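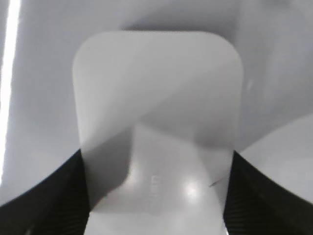

読了時間：2分

Marnthorpe 2号セル　グリッパー調整の記録

11月に実施した、2号セルの把持部の調整をまとめたギャラリーです。写真はすべて手首カメラのもので、カメラの固定位置は変えていません。作業担当は Ok-hee Jin、爪は Schwaiger の溝付きタイプです。

調整の前に爪の取付ねじを締め直し、手首の原点を取り直しました。白い樹脂部品は画面の中で背景と明るさが近いため、位置の基準には黒い爪の輪郭を使います。下は爪先を寄せた状態で、細い縦長の対象が爪先の上に来ています。 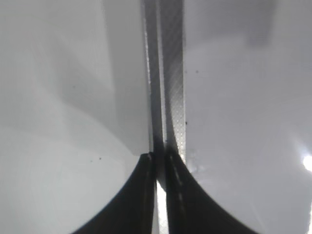 左右の爪と白い部品

爪の内側の溝は乾いた布で拭きます。溶剤は使いません。角の丸い部品では、左右の爪が下側の同じ高さに来るかを見ます。

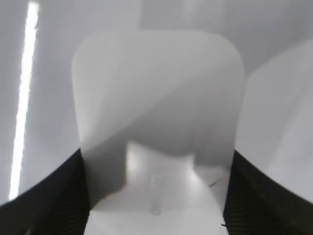
高さがずれているときは、爪ではなく手首側の補正値を直します。補正値は Stelham の保守台帳に記入し、動作確認は低速で9回繰り返します。

最後は爪を開いた側の確認です。左右の爪先と中央の縦の部分との間隔を見ます。

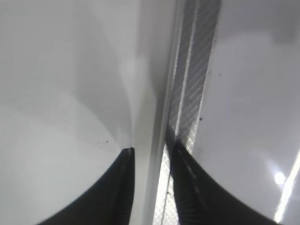 開いた爪の間を通る白い縦の棒状部分と、右隣の網目状の帯。

次回の点検は200時間運転後。爪の予備は Flimholm の棚に4本あります。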